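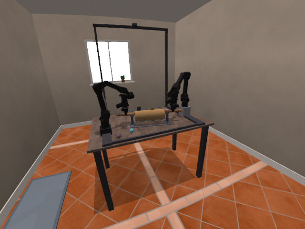 Rolling pin task in simulation, both grippers above the handles.

Bimanual lift: object randomisation and policy transfer
Forum: Manipulation Methods

c_hsu
Posted in October
I should like to invite comment on a result from our group before the report is circulated. The task is a two-handed lift. Each arm must take one handle of a rolling pin resting in a stand, and the pair must raise it clear of the uprights while keeping the barrel level. The policy was trained on 2,522 simulated episodes. In each episode the floor, the wall finish, the tabletop and the small objects on the table were drawn afresh.
Our finding is that varying the small objects helped transfer to the real cell far more than varying the room. When we held the objects fixed and changed only floors and walls, the policy drifted towards whichever ball lay nearest the stand. The opposite arrangement gave us very little trouble.
Chun-hung Hsu

mticona
Thank you for sharing this. I would ask for some caution over the conclusion. In the render you have posted, the balls are in front of the stand and other items are behind the barrel, close to the grasp points. The window and the plant are a long way off. A fair comparison would need distractors at equal distance from the handles. As it stands, you may be measuring nearness and calling it object variety.

c_hsu
The point is accepted in part. Object positions are drawn across the whole tabletop, so nearness does vary between episodes. We have not, however, reported the results by distance, and we shall do so.

tsikder
May I ask how the stand was modelled? At Pirkley we attempted a similar lift, and most of our failures came from the barrel catching on one upright when the two arms rose at different speeds. The appearance of the room made no difference whatever to that fault.

c_hsu
The stand is a rigid body with fixed friction. We did see the fault you describe. Of the 9 policies trained, 2 showed it regularly, and both used separate timing for each arm. The other policies shared a single timing signal.

Su-chen Kwan
I must disagree with mticona on one matter. Distance from the handles is of less importance than whether an item hides part of the pin from the camera used by the policy. A ball in front of the stand may hide a handle from one angle and be harmless from another. I would suggest sorting the episodes by how much of each handle is hidden. The Trirkard scripts already produce this measure.

mticona
I have used those scripts and do not find them reliable for thin parts such as handles. They treat a handle as visible when only its tip can be seen. I maintain that distance is the safer measure, although there is no harm in reporting both.

Su-chen Kwan
The fault with thin parts was corrected in the present release. Please see the notes under the Filtis branch.

cmok
A practical question. Were the arm bases left in the same position throughout? Our own work on the Egger cell suffered badly from a small error in the base position, and 6 further training runs were needed before we traced it.

c_hsu
The bases were fixed for this set - a limitation which I ought to have stated in the first post. A second set with varied base positions is in preparation. I will add the results by distance and by hidden area to this thread once they have been checked.

tsikder
I should be grateful if the timing results could be included as well, with the two faulty policies listed separately.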